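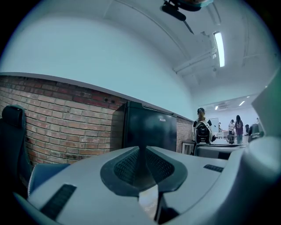

Lilian Rweyemamu told me I was folding my letters wrong. I'd been writing to her for three months by then, one a week, and she waited until the end of page four to mention it. Fold it so the greeting is the first thing a person sees, she wrote, or you might as well send a bill.

So now I fold them her way. I've gotten pretty good at it!

I should back up. Last December I decided I was going to write real letters again, on paper, with stamps. It wasn't a big decision. I was looking for tape in the hall closet and found a shoebox of mail from when I was in my twenties, and I sat down on the floor with my coat still on and read for two hours. There was a postcard from my aunt complaining about the soup in a hotel. There was a six-page letter from a college roommate who was in love with a man whose name I'd forgotten (so had she, when I called to ask). And there wasn't one thing in the box newer than the year I got my first email address.

I live in Prallevthorpe, where the post office is one counter and a rack of padded envelopes. I went down the next morning and bought more stamps than I needed. The man at the counter asked if it was for a wedding.

The first few letters were terrible. I wrote them like emails, all business at the top and a cheery sign-off, and they came out at half a page. What do you say to someone when they won't read it until next week? You can't ask if they want to get lunch. You can't send the link. I wrote one to my brother that was almost entirely about the weather, and he called me up to see if I was sick.

Mwajuma Mwaipopo was the one who got me unstuck. She and I worked together years ago in Clustport, in an office over a shoe store, and she's been a letter writer all her life. She keeps a ledger of everything she sends and gets. Last year she sent 262 letters and got 214 back, and she can tell you who owes her. (I'm in there. I owed her two.)

Her advice was to start in the middle. Skip the "how are you, I'm fine" and just write down whatever you were thinking when you picked up the pen, even if it's that your neighbor's dog has learned to open the gate. I tried it that same night. I wrote to her about the dog and the gate and then about my mother's piano and by the time I looked up I had filled five sides and my tea had a skin on it.

That's how Lilian came into it, too. She's Mwajuma's cousin and she lives a long way from anybody, up past where the bus turns around. Mwajuma thought we'd get along. We have never met or talked on the phone, and I couldn't tell you what her voice sounds like, but I know what she pays for onions and what she thinks of her late husband's taste in hats. 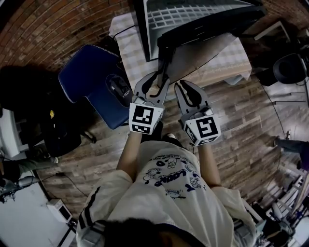 Then there's the paper question, which I had no idea was a question. I started out on printer paper. Mwajuma didn't say a word about it, but with her next letter she tucked in ten blank sheets of something called Malý, cream-colored, a little rough, and I used one and that was the end of printer paper for me. The pen sort of drags on it. It slows you down, and my handwriting went from a doctor's to a fairly careful nurse's.

Pens I'm less fussy about. I did buy a Giltik fountain pen because it was green and I wanted it, and it leaked on my good bag, and I still use it at home. For trains and waiting rooms I carry a plain ballpoint from the bank. Lilian writes in pencil – soft, dark pencil, with a lot of crossing out – and her letters arrive with a gray shine on them from the pages rubbing together.

People ask me if it takes a lot of time, and yes, it does. A letter takes me most of an evening. I used to spend those evenings on the couch with my phone, so I don't feel too robbed, but I do let the dishes sit. I've also lost a few letters in the mail, or they've lost me. One to Clustport took so long that Mwajuma had already answered the one after it, and for a while we were having two conversations at once, a sad one about her knee and a very silly one about a cake.

And some people don't write back. I sent nine letters in that first batch and four of them just went off into the world. It stung a little, I'll admit. One of the four turned up at a party in the spring and told me she kept mine on the fridge and felt guilty every time she got the milk out. I told her she was off the hook. She still hasn't written, and I've sent her two more.

My brother came around, though. He writes on the backs of things, mostly receipts and once a parking notice, and he never dates them. He's a man who says about eleven words at Thanksgiving. On paper he told me a whole story about our father teaching him to drive, with the car in a ditch and the two of them eating plums until somebody came by with a rope. I had never heard it. I read it standing at the mailbox and then again in the kitchen, and then I called him, and he talked about the weather.

The shoebox is full now, so I've moved on to a boot box. I keep Lilian's in their own bundle, in order, and I can see from the outside that she's getting longer-winded, same as me. Her last one asked if I'd ever thought of coming up on the bus to see her garden. I've been trying to answer that for a week. I'm on my third sheet of the Malý, I still haven't gotten past her beans, and the last pickup is at five.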